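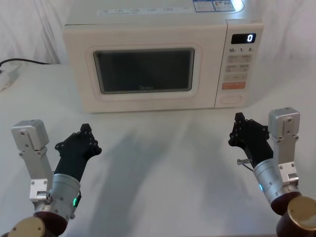
The two-handed cell at the Lirkley shop gets twenty minutes of my host's time before anyone is allowed to run it. Coffee in one hand, hex key in the other. She has looked after the thing for Fusport going on three years and asked me to leave her name out, so I have.

First job of the morning is the wrists. "I go over the bracket bolts before I even power up," she says. "Both sides. They're stacked blocks, so if one creeps the whole stack leans, and then your hand is off and you spend till lunch blaming software."

Does that happen a lot? "Twice. Second time I should of known."

After that, power. She waits on the wrist lights, then homes the arms one at a time. Left first, always left. I ask why and she shrugs. "It's how I was shown."

The fingers take longest. Each one gets curled and opened from the console, slow, while she listens. A knuckle bolt backing out makes a tick, she says, and you'll hear it before you see it. Thread locker on every one, the weak kind. "Somebody used the strong stuff once. We had to send the hand back to Ulloa to get it apart. Nine weeks."

Wires are the other headache. Her rule is a loose loop at the wrist, enough slack for full rotation, nothing taped across a joint. She has replaced more wire than anything else on the cell. Motors? One, ever.

The task right now is the microwave. Press a button, open the door, shut the door, over and over, 400 cycles between service stops. Sounds easy. "The door's a push release, down low on the panel. You need a fingertip square on it and a decent shove. Come in at an angle and you slide off, or you push the whole oven back." So the oven's place on the table gets checked too, every morning, with a steel rule. If it's moved she moves it back and reruns the touch-off, which is three points on the front of the box.

And the curtain? "Plain background. I iron it never."

Lighting she is fussier about. Same overheads, same level, blinds down by 9. Sun across the dark door glass was giving the vision side fits in September and it took them a while to work out it was only bad before noon.

At 400 cycles everything stops. Fingertips off, wiped, looked at under a lamp. Worn ones go in a jar. The wrist screws get a torque check, 12 to a sheet, initialed. The sheets live in a green binder and she is strict about teh binder. "If it isn't written down I do it again."

Last entry when I visited was cycle 1947, right hand, index finger slow to open. Turned out to be grit. Cleaned, retested, signed off.

What would she change? Quick answer — spare hands. They have one between both sides, and it's a left. Drirnisine, the sister site, has a right they're supposed to share. "Supposed to," she says, and goes to home the arms.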